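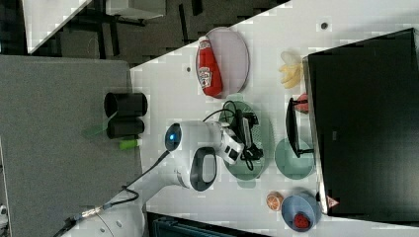

So, week two of collecting demonstrations at Petcombe and I have finally stopped dreaming about toy strawberries. (Mostly.) We've got 1198 episodes saved, and Kyu-ri Jeon reckons 155 of them will have to go, nearly all from my first couple of days, when I steered the arm like someone parking a caravan.

3 min read

If you missed my May post, the job goes like this: you set out the plates, bowls and pretend food, drive the arm through one small task, save it, shuffle everything and do it again. The ketchup bottle gets moved a lot. I try not to put it back where it was, but my hands have their own ideas — I'd swear that left to myself I'd lay the same table every single time! 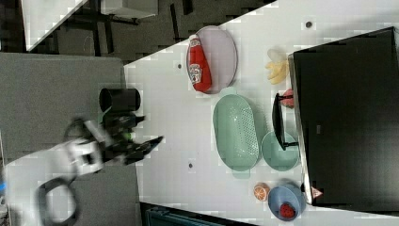 That's why Keegan Sheehan wrote us a little script that picks the layouts. It's brutal. It wants the colander right up against something awkward, or two plates nearly touching, and I sit there muttering while I try to find an approach that doesn't clip a rim. Slow going, but those are the episodes I'm proudest of. The easy ones all blur together by lunch anyway.

I do blocks of 20 and then get up for tea, otherwise I get sloppy and start cutting corners on the way back to the start position.

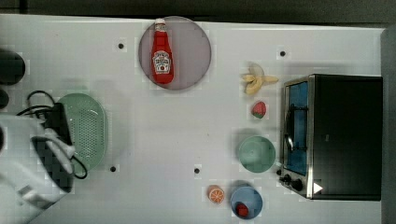
Do you keep the ones where you miss the grab? We keep them if I recovered and finished the task, with a note in the log, and bin them if I gave up halfway.

The notes are the dull bit, by the way. Every episode needs a sentence saying what was asked for, and "put the strawberry in the bowl" is no use at all when there are 2 bowls out. I rewrote a whole afternoon's worth on 13 July 2021 and was not good company that evening.

I've also been going back through the wrist camera footage, a few clips at a time, to check it lines up with the overhead view. It's oddly soothing with the radio on.

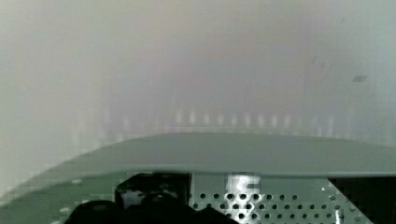
Merle Tawhiri thinks I should be checking the wrist clips first and the overhead ones second, as the timing slips are easier to spot close up, and says the Dretorstead lot lost days by doing it my way round. Fair enough, I'll swap tomorrow. Then it's on to the next layout list, which has the banana in it far more often than I'd like.

4 comments · 11 shares

We use cookies to remember your preferences. Accept | Manage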